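Seed notebook, Flellora native meadow seed
April, entry begun 8:20, finished after the afternoon check

Continuing from the last page. The cowslip and the yellow rattle from the Fakent meadow are still the problem lots. The knapweed is no problem at all and I will stop writing about it after today.

Morning check

Opened the cold lots first. The fridge display said 4 degrees, and the small glass thermometer on the middle shelf agreed with it. On the lowest shelf, behind the bags of sand, it is colder than that, I am now quite sure. Last week I found a thin skin of ice on the paper in one dish at the back, and I did not believe it, I thought I had seen condensation. This morning there was ice again in the same place. The dish is rattle, lot B, so perhaps it will not suffer, rattle lies under snow in its normal life. But I do not want two treatments where I planned one. Moved all dishes from the back of the lowest shelf to the front of the middle one, and wrote "moved" and the time on each lid. Whoever reads the results later, please treat these dishes separately.

Lids: the pencil numbers are wiped away by damp fingers. The wax crayon stays. Please use the crayon, the red one, it hangs on the string.

Paper in the dishes

The new filter paper from Tostel is thicker than the old one and holds more water than I expected. With the old paper I gave water until it shone and then tilted the dish and let the surplus run out. With the Tostel paper, when it shines it is already much too wet, and the seeds sit in a kind of pond. Three cowslip dishes have a grey fur now at the edge of the seeds. I took out the furry seeds with the fine forceps, changed the paper, and gave half the water. The smell is not bad yet. When it smells like an old cellar the dish is normally lost.

I tried also to rinse one of the three dishes in very weak bleach, which Marwan Qaisi proposed, and then three times in clean water. I am not convinced that it is good for seeds which have already taken up water, so it is one dish only. Marked with a cross.

A remark on the forceps. The good pair has a bent tip since somebody opened a paint tin with it. I have bent it back as well as I could, but it still crosses over itself. For the knapweed it does not matter, for the cowslip, which are like coarse pepper, it matters a lot. I have put an order on the sheet for a new pair and I have hidden the old pair in the drawer with the labels.

Cowslip, the long story

For those who come new to this notebook. Cowslip seed taken ripe and dry in late summer does not want to wake up when you put it in warm wet compost. It needs first a winter. We make the winter in the fridge, wet, for some weeks, and afterwards we move the dishes to the bench in the light. Our protocol said light during the cold is not necessary. I copied this from the protocol which was here before me and I never questioned it.

Result up to today from the lot which came out of the cold 14 days ago: 46 per cent have a visible root. For the Fakent lot this is disappointing. Cut test on a handful of the ones which did nothing: white and firm inside, so they are not dead. They are only asleep still, or they have gone asleep a second time, which I think can happen when the move from cold to warm is too sudden. The bench by the south window becomes really hot after lunch. I felt the lid of one dish with my hand and it was like a cup of tea which one has forgotten for ten minutes. I have hung a piece of the white fleece over that end of the bench.

So I have at least three suspicions, and they are mixed together in one lot, and this is my own fault:
- winter too short
- too warm on the bench at midday
- too wet under the Tostel paper

To separate them I need to start again with new dishes. There is enough seed, the Fakent bag holds still a good amount, and I would not be sorry to use it here, because if we sow 3,000 seeds in trays with the present method, more than half of the trays will be brown compost in June and we will have nothing to plant along the ditch.

Yellow rattle

Nothing to see on the rattle, and nothing is expected. It germinates in the cold itself, late, so one has to leave it alone and not lift the lid every morning from curiosity. I write this for myself. In lot A a few seeds have split their coat on one side, a pale line. I looked with the hand lens and I believe it is a root, but it could be only the wing of the seed coming loose. Will look again in a week and not before.

Rattle seed also gets old very fast. The bag marked Thân, in the lower drawer, has no year on it. Thân is our name for the small field beyond the orchard and we collected there in two different summers, so it could be either one. If it is the older one, it is most probably dust by now. I put a pinch in a dish to find out. If nothing comes we throw the bag away, and I ask everybody to write the year on the bag also when it seems obvious. In the moment it is always obvious.

Knapweed

All well. Came up on the bench without any cold treatment, thick as a brush. Pricked out the best into the deep trays. Some were already tangled at the root and I lost a few by pulling. It is better to do it when the seed leaves have just opened, I was late by several days. The ones that are left over can go to whoever wants knapweed in the garden. They stand on the step by the side door, please give them water if you pass.

Compost

Sieved one bag through the coarse sieve and then the fine one. There is a lot of bark in this bag, also a piece of blue string and some green glass, so please wear gloves. Mixed with sharp sand for the cowslip trays, by volume, one bucket sand to three of compost. The first mix was too wet to sieve properly and made balls, I spread it on the sheet to dry and did the rest in the afternoon.

Plan for the new cowslip test

All dishes from the Fakent bag, same day, same hand, same water. I will use the old paper in one half and the Tostel paper in the other half, with the amount of water measured by syringe and written down, no more tilting and guessing. Inside each half, one group gets the winter as before and one group gets it longer by two weeks. After the cold, nobody goes directly to the south window. They go first on the desk side of the fridge room, which is light but cool, and only later to the bench.

I have considered a group without any cold as control. It costs a few dishes and it will most likely show zero, but I think we should have it on paper once, from our own seed. 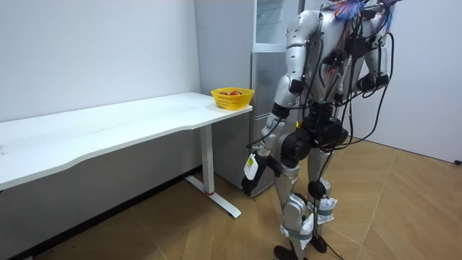 Ileana Nistor thinks the plan is too large for what we want to know. In her opinion the paper question can be answered in the kitchen with knapweed in less than a week, since it tells only how wet is too wet, and the cowslip dishes should be kept for the winter question alone. She also asked why the cold is given in the dark. She has had better results with cowslip when it had light already during the cold period, and she sowed on the surface, never covered. Her seed was from another place, she said so herself, but she would put light before length of winter on the list of suspicions.

I must admit I have no answer to this, apart from that the protocol says it. I looked in the old notebook, and there the dishes were kept in a cold porch with a glass door, so they had daylight the whole time! When the work moved to the fridge, the porch became "cold" in the protocol, and the light was lost on the way. It could be that this is the entire problem. It could also be nothing. But it is a cheap thing to test.

Changed plan, then:

Paper test with knapweed, old paper against Tostel, starting tomorrow morning. Water by syringe.

Cowslip with cold in dark, normal length.
Cowslip with cold in dark, longer.
Cowslip with cold in light, normal length. For this I need either a lamp inside the fridge, which makes it warm and which I do not like, or I take the dishes out to the cool windowsill for an hour every day. Marwan prefers the windowsill and so do I. It will be boring, and we need a list on the door where each person signs.
Cowslip without cold.

No rattle in this test.

Afternoon check, 16:40

Middle shelf still 4 degrees with the moved dishes in. Thermometer now lying at the back of the lowest shelf overnight, to see how cold it really goes there. Under the fleece the bench lids feel only lukewarm. The bleached dish looks the same as the other two, no new fur on any of them. The spread compost is dry enough to use.

To do

Crayon numbers on all new lids.
Ask Tostel if they still make the thinner paper.
Year on the Thân bag, if anybody remembers.
Syringe, the small one, it was last seen with the wood glue.
List for the door.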